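Student Robotics Group Begins Second Term of Desk-Sorting Project 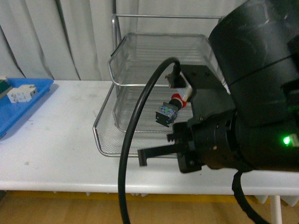 The Plaltus student robotics group has entered the second term of its desk-sorting project, which is carried out in the teaching laboratory at Prultunlow and supported by the Department of Engineering Studies. The aim set for students at the start of the year was a modest one: to prepare an arm to pick up small items from a work surface and place them in the correct container, under conditions close to those of an ordinary office. The current layout uses a white table with a blue plastic tray to one side and a two-tier wire-mesh rack behind the gripper, and students are responsible for the arrangement of all three. Small block-shaped objects serve as the first set of test items. Paper goods and pens will follow once the group has met the standard agreed upon with its faculty advisers.

The wire-mesh rack was chosen after considerable discussion. Students had first proposed solid trays on both sides of the table, on the grounds that a flat, closed surface is easier for a vision program to interpret. The advisers asked the group to consider what an office desk usually holds, and the mesh rack was adopted at the next planning meeting. Its open grid has proved to be a useful teaching subject. Members of the vision team have prepared a short report on the effect of fine patterns on edge detection, and the report will be made available to all students enrolled in the introductory automation course.

During the first term, the group recorded 869 attempts at the basic transfer task, of which 679 were completed without assistance. An attempt is counted as complete only when the item has been released inside the correct container and the arm has returned to its starting position. Attempts stopped by the operator are entered in the log as incomplete, whatever the cause. Students reviewed the full log at the end of the term and found that a large share of the incomplete attempts involved items placed close to the raised rim of a tray. The approach angle for these positions is now being revised, and a new series of trials will begin as soon as the revised program has passed its safety check.

Cable routing has also received attention. A cable that is too short limits the turning of the wrist, while one with too much slack may catch on nearby equipment. The mechanical team has been asked to document the present routing and to propose one alternative, with drawings, before the end of November. Proposals will be assessed on range of motion, ease of repair, and cost.

Membership in the group stands at 18 students, drawn from the first, second, and third years of study. No previous experience with programming is required of new members. Each student is assigned to the vision, mechanical, or operations team for one term and may ask to change teams at the start of the next. All members must complete the laboratory safety course before they operate the arm, and two trained members must be present whenever it is powered. Students who completed the course in a previous year are asked to confirm with the laboratory office that their certificate remains valid.

In the spring, the group will take part in the Emanora Student Automation Meeting, at which teams from several institutions present their work and complete a shared practical task. The task for the coming meeting calls for the sorting of mixed desk items within a fixed time. Teams will be given the dimensions of the containers in advance, but the items themselves will be provided on the morning of the event. The department has approved travel support for participating students. Requests should be submitted to the department office by the end of January, together with a brief statement of the student's role in the project.

A public demonstration will be held in the Vörös Building, Room 62, during the last week of the term. It will begin at 4 p.m. and will include a short talk by each of the three teams, followed by a supervised session in which visitors may select the starting position of the test items. Families of current students are welcome. Visitors are asked to remain behind the marked line while the arm is in operation and to leave bags and coats in the hallway.

Students who wish to join for the coming term may collect an application form from the laboratory office. Completed forms will be accepted until the first teaching day of the new term.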